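Hand-held grippers for folding clothes: slotted fingers or solid pads?

Asked by Jong-dae Kong in Grippers and End Effectors
3 answers

I'm trying out two sets of fingers on a pair of hand-held grippers and I've reached the stage where I no longer trust my own opinion. One set is the Stetgate slotted kind, which gives a bit when you squeeze. The other is Bullow solid pads, which don't give at all and have the personality of a doorstop. The job is picking up and folding laundry on a bed, mostly black things, mostly thin.

The Bullows grab a T-shirt edge faster. They also grab the sheet underneath, and twice so far the mattress cover. The Stetgates leave the sheet alone but let go of heavier stuff when I lift. I've done 100 picks with each and the totals came out close enough to be useless.
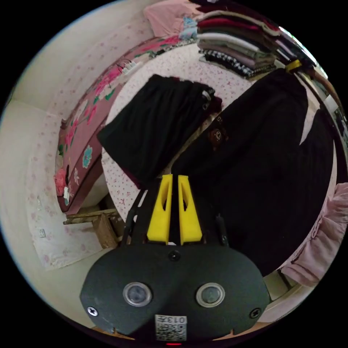
Should I be testing on a bed or on a hard table?
Whichever one the arm will end up working on. A mattress sinks when you press, so fingers that look clever on fabric over foam can scrape and skid on a tabletop, and your numbers won't carry across.

Fine, bed it is. So which fingers, and does it matter if the left and right hands don't match?

Answer from Raelene Gilchrist (accepted)

Slotted, for laundry. The give is what saves the sheet. When the tips touch down they flex and slide under the edge of the garment, where a stiff pad just digs in and takes whatever colour of cloth is nearest.

Your dropping problem is probably grip area. Don't pinch at the very tip. Go in a finger-width deeper and let a bit of cloth bunch up between the pads before you lift. It looks untidy and holds much better.

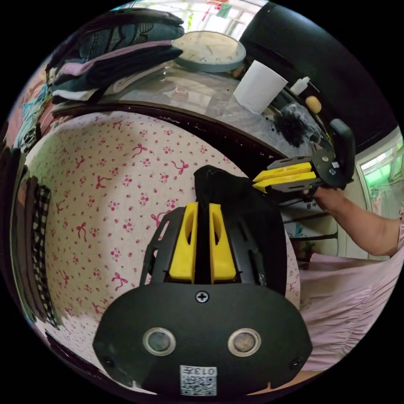 Cloth bunched above slotted fingers, second gripper on the right.

Keep both hands the same. I ran a mixed pair for most of December to save money and every fold came out crooked, which I blamed on the software, then on the operator (me), then on the shirts. It was the fingers. Also check the screws on the finger mounts every 60 picks or so. They work loose and the tips start to cross.

Answer from Po-yen Man

Agree with the above except for coats. For anything with a lining I go back to solid pads and live with the wrinkles. One thing to add — stop counting picks and start counting folds. A pick that falls apart halfway through the fold scored a point in your totals and it shouldn't have. When I re-marked 200 of mine that way, 80 of them turned out to be nothing to brag about.

For two-handed folds, take one end with the left and bring the right in square to it. Coming in on an angle twists the cloth and then you're fighting it the whole way over.
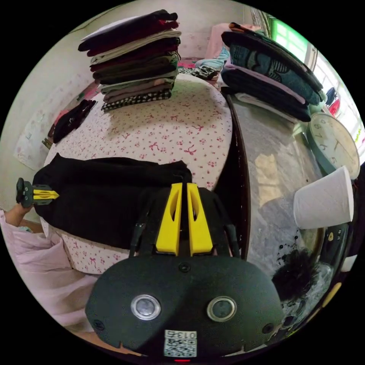

Left gripper on the end of a black garment, other one pointing toward it.

Answer from Eun-seong Yoo

have you tried Tristex tape on the solid ones. worked for me on socks. fell off after that

Comment from Jong-dae Kong

Went back and re-marked by folds. Slotted ahead by plenty, so the Bullows are going back in the drawer until somebody hands me a coat. Raelene, the screws were loose on both. I'd rather not say for how long.

Comment from Ashley Entwistle

What torque on those screws? Mine strip if I look at them sideways.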